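Making a Small Workshop a Good Place for New Starters

I ran the bench side of a small repair shop in Illcombe for a good many years, and in that time I must have welcomed 20 new people through the door, some straight out of school and some older than me. I got it wrong plenty of times (my first apprentice spent his whole opening morning looking for the broom!), so these are the tips I wish I'd had pinned over my own bench.

Get the bench ready the night before

Clear it properly, wipe it down, and put out the tools they'll need for the first job and nothing more. A full tool wall is a lovely thing, but it's a lot to take in at eight in the morning. We used to lay ours out on an old bath towel, which stops the small screws from rolling away and goes straight in the wash afterward.

Label the drawers in plain words

Everybody in a shop has pet names for things, and ours were dreadful. "The Murer drawer" meant the drawer with the hex keys, after a cabinet maker's supplier that had closed long before I came. Go around with a roll of masking tape and a thick marker and write what is really in there. If the tape lifts, rub the drawer front with a little rubbing alcohol first and let it dry.

Set the height to suit the person

A bench that's right for you may be miserable for somebody taller. Have them stand up straight with their arms hanging and look at where their wrists come to. For most hand work the top should be close to that, and a bit higher for fine soldering. Scrap lumber under the legs is fine as long as you screw it in place.

Give them one whole job early on

I feel strongly about this one. Don't hand a new starter a week of sweeping and fetching. Give them something small they can finish by themselves, like rewiring a lamp or truing up a wobbly stool, and then leave them be for 90 minutes. Stay in earshot, of course, and check any wiring yourself before it's plugged in. People stand a little differently once they've finished something.

Keep a question book

Ours was a plain spiral notebook on a string by the kettle. Anyone could write a question in it, and whoever knew the answer wrote it underneath. Young folks took to it right away, and so did the fellow who joined us at 51 after a long stretch in the office at Galang. I still have three of those notebooks, coffee rings and all.

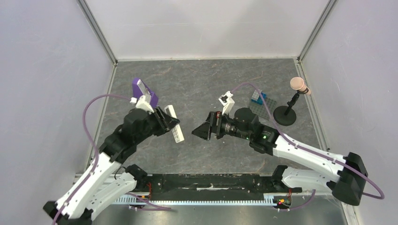

Cleaning up is the other thing worth teaching in the first week, and I like to do it alongside them. We always stopped 13 minutes before closing, which sounds fussy, but a quarter of an hour felt long and ten was never enough. Brush the bench toward you into a dustpan, wipe the steel tools with a barely oily rag, and hang the used rags outdoors spread flat to dry, well away from the building. Never wad them up in a bin.

Last of all, ask how it's going, and ask over a sandwich if you can. When we took on the Retedach work one September and everybody was run ragged, I let those lunches slide, and I was sorry for it by the end of the month. A pot of soup on the hot plate brought them back.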